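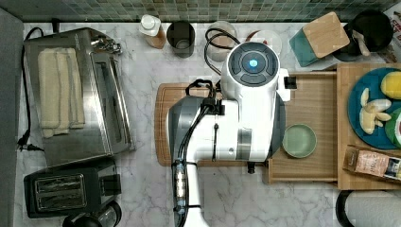

Feltero (software)

Feltero is an open-source software package for planning and controlling the motion of robot arms in cluttered household spaces, above all kitchens. It takes in camera images and joint readings, keeps a running model of what is on the counter, and produces smooth arm motions that stay clear of everything the arm is not supposed to touch. The project is maintained by the Gidoline group and grew out of an earlier motion library called Tomić, whose collision checker it still uses in rewritten form.

Feltero is best known for its replanning loop, which can throw away a motion and start a new one while the arm is still moving, without a visible stop. It is also known for its unusually readable logs, which many users mention before they mention the planner.

Contents
Background
Design
Perception
Planning
Control
Tooling
Kitchen task set
Limitations
See also

Background

Tomić was written for arms bolted to workbenches, where the surroundings could be measured once and left alone. It was fast and very well tested, but it expected a fixed map. Anyone who has cooked knows how badly that fits a kitchen! A cutting board slides over to make room for a plate, a towel gets put down somewhere new, and the cord of an appliance ends up right where the arm was going to pass.

The first attempts to use Tomić at a kitchen counter simply rebuilt the whole map every time something changed. The arm would halt, wait for the map, and then carry on. It worked, but a simple job such as moving a piece of fruit from a plate to a dish turned into a long string of pauses. Feltero began as a patch to get rid of those pauses. The patch kept growing, and by December of that year it had its own repository and its own name.

Design

The software is split into four processes that talk to each other over a shared message bus: perception, scene, planner and controller. Each can be restarted while the others keep running. If the planner crashes, the controller brings the arm to a gentle stop and holds its position until a planner comes back.

All four share a single clock. Every message carries the time at which its data was measured, as opposed to the time it was sent, and the scene process uses this to put late messages in their proper place. Much of the package's steady behavior comes from this one decision, and the developer notes spend more pages on it than on any other topic.

Perception

The perception process turns depth and color images into a set of simple solid shapes. Plates and trays become flat disks and slabs, bottles become cylinders, and anything it cannot sort out becomes a lumpy "unknown" shape with a generous safety margin. Users can name objects by hand, but no names are needed for planning.

Clear glass, shiny metal and thin cables are the classic troublemakers. A depth camera may see straight through a pitcher or lose the shiny side of a toaster oven. Feltero handles this with what it calls sticky space: once a region has been marked as occupied, it stays occupied until the camera has seen clearly through it from two different viewpoints. The result is a slightly cautious arm, and a lot fewer bumped pitchers.

The arm also has to avoid seeing itself. A camera mounted overhead has part of the counter blocked by the arm at nearly all times, so a self-filter removes the arm's own body from each image, along with a margin for the cables that run along it. Whatever lies under the arm keeps its last known shape until it comes back into view.

Planning

The planner works in two layers. The upper layer keeps a loose web of arm poses, called the roadmap, which is built once for each arm and mounting position. A standard roadmap holds 2,825 poses. When something on the counter moves, Feltero does not rebuild the roadmap. It marks the affected links as blocked and leaves the rest alone, and this is where nearly all of the speed comes from.

The lower layer takes a path through the roadmap and bends it into a smooth curve. It pulls the curve away from obstacles, keeps the joints off their limits, and tries to hold the hand level if the arm is carrying something that could spill. Each of these goals has a weight, and the weights can be changed during a run. Turning up the weight for a level hand and watching the whole arm reshape its route on the next cycle is a lovely thing to see, and it is a good first exercise for new users.

Control

The controller runs at 1,000 cycles per second and is deliberately small. It follows the curve, watches the joint torques, and slows down when the arm meets more resistance than expected. New curves are blended into the old one over a short window, so that position and speed both stay continuous. The planner may send a new curve at any moment, even in the middle of a blend.

Contact is treated as information. A light touch against a board or tray is passed to the scene process, which shifts the shape to match. A hard touch stops the motion.

Tooling

Feltero ships with a viewer, a log player and a command-line tool for checking robot setup files. The log player, called Flasar, was first a separate project and can still be installed alone. It replays a recorded run and lets the user change one setting partway through, then shows the old and new motions side by side. Bugs that once took days of guessing can often be found in a single sitting.

Logs are written as plain sentences with numbers attached, such as "link 4 blocked by unknown shape, margin 9 mm." Contributors are asked to read a new log message out loud before submitting it.

Kitchen task set

The package includes a set of practice tasks for testing changes. They cover picking up and putting down soft fruit, reaching behind tall containers, sliding a tray, and moving over a crowded board without touching it. Tasks are run first in simulation and then on a real arm, and the log from each run is kept with the code version that produced it.

Release 2, dated 4 November 2023, added tasks in which a person rearranges items during the motion. Almost all of the planner faults fixed since then were first found with these.

Limitations

Feltero plans for one arm at a time. Two arms can share a counter only if each treats the other as a moving obstacle, and they tend to wait for each other longer than they should. Loose cloth and hanging cords are modeled as stiff shapes, so the arm takes wide detours around them. Roadmaps must be rebuilt if the arm's base is moved, even by a small amount.

Grasping is outside the scope of the package. Users supply their own grasp points or connect a separate grasp planner through the message bus.

See also

Motion planning
Collision detection
Roadmap methods
Tomić (motion library)
Flasar (log player)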